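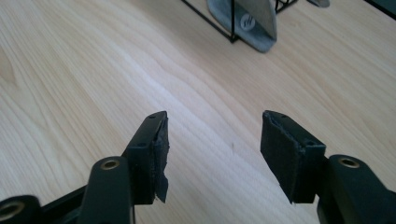
Anayeli Ochoa is still unpacking when I reach her studio in Skotville, and she starts talking before I've found a chair. "Have you sat in it yet? You have to sit in it!" She means Cuevas, the lounge seating she spent two years drawing for the Danish-trained upholsterer Marek Sýkora, which gets its first public outing in May at the Avberg design week.

The collection began with a bus shelter. Ochoa grew up waiting in one with a curved concrete back, and she says it was the most comfortable seat in town, "cold as anything, but it held you." She made 13 paper models of that curve before she showed one to Sýkora. He picked the ugliest. "He was right, too, which was annoying for about a week."

What I love about the finished chair is how low it is. You drop into it, and then the back comes up and meets your shoulders, and getting out again takes a bit of planning (Ochoa laughs at this and says her mother has complained). The covers are a heavy wool woven in eight colors. Her favorite is a rusty pink that she fought hard to keep. "Everyone wanted gray. I said fine, have your gray, but the pink stays."

At Avberg she'll share a former tram depot with the lighting designer Kagiso Kruger, whose paper lamps will hang over the seats, 30 of them, all at different heights. The two have never worked together before. "We talk on Wednesday nights and it's mostly about string," she says.

The first run is 300 chairs. After that she wants to try a bench, a long one, for waiting.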